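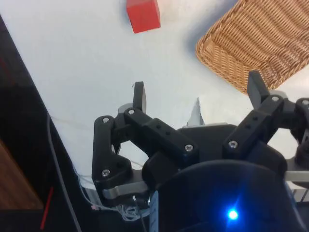

**September 2022**

Copied the April backups over to the new Flindex drive today — 87 GB, 3,615 files — and it got through the lot without dropping out once. The old Zanetti stick managed two folders and then went missing from the desktop again, so I've given up on it! Speed sat near the top of what Kirnari promise on the box, then sagged after lunch (I blame the front USB port). Still to do: try the rear port, and label the cables before I mix them up with the Fondov ones.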